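Bag checking at the Camosside returns center

Last edited in July, by the Moodley Workplace Pages editors

The Camosside returns center is a warehouse where school bags, backpacks and small travel goods are checked after customers send them back. It is operated by Mendura, a company which handles returns for online shops. The center is known in the region mainly for the change from hand checking to checking with robot arms, and for the agreement on jobs that was made together with this change.

Background

Before automation, the center had 112 workers in two shifts. Each worker stood at a table, opened the bag, emptied all pockets, checked zippers and straps, and wrote the result on a paper card. The work was not heavy, but it was repeated many times in one shift, and pain in the wrist and thumb was the most common complaint. Things forgotten in the bags, such as books, pencil cases and keys, had to be put in a tray with the same number as the card. Mistakes with the trays caused many letters from customers.

The robot stations

The first two stations were installed in a corner of the hall and were called Camard by the workers, after the name of the old loading gate beside them. The name was later used in the company's own papers. A station has one arm with a two-finger gripper, a small camera near the wrist of the arm, and a plain table. The arm moves the bag, lifts the straps away, and takes loose objects from the table one by one.
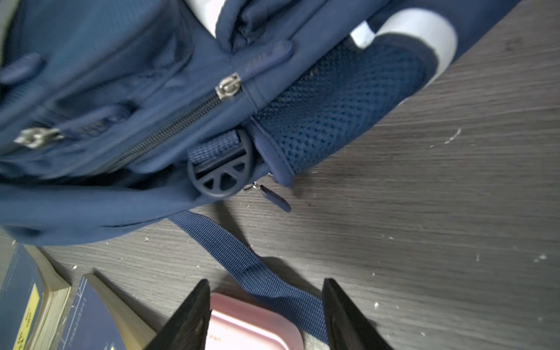

Soft things remain the difficult part of the work. A box has the same shape every time, but a strap can twist, fold or lie on top of another object, and the gripper may take both together. For this reason each pair of stations has one operator, who can stop the arm and finish the task by hand. In the first month the operators recorded 1116 such stops. Most of them were caused by straps and pull cords.

Changes for the workers

No worker was dismissed during the change, according to the agreement, but 2 of the old job titles disappeared. Table checkers became station operators or moved to the repair room, where zippers and buckles are replaced. Operators receive 200 hours of training, and part of this time is spent guiding the arm by hand, so that it can learn movements from people who know the bags well.

Opinions about the new work are divided. Many operators report less pain in the hands. Others say that the day feels longer — they watch more and touch less — and that it is harder to talk with a colleague when the stations stand far apart. After requests from the evening shift, the stations were turned to face each other and the break was moved to an earlier hour.

A second discussion was about the cameras. The workers asked that the recordings show only the table and the bag, and that they are not used to measure the speed of a person. Mendura accepted both points. The rule is printed on a sheet at every station.

Present situation

Hand checking continues for leather goods and for bags with broken zippers. The repair room has grown and now takes bags from other warehouses of the company.

Related articles
Mendura
Camosside loading gates
Returns handling
Robot gripper
Repetitive strain at work
Job agreements and automation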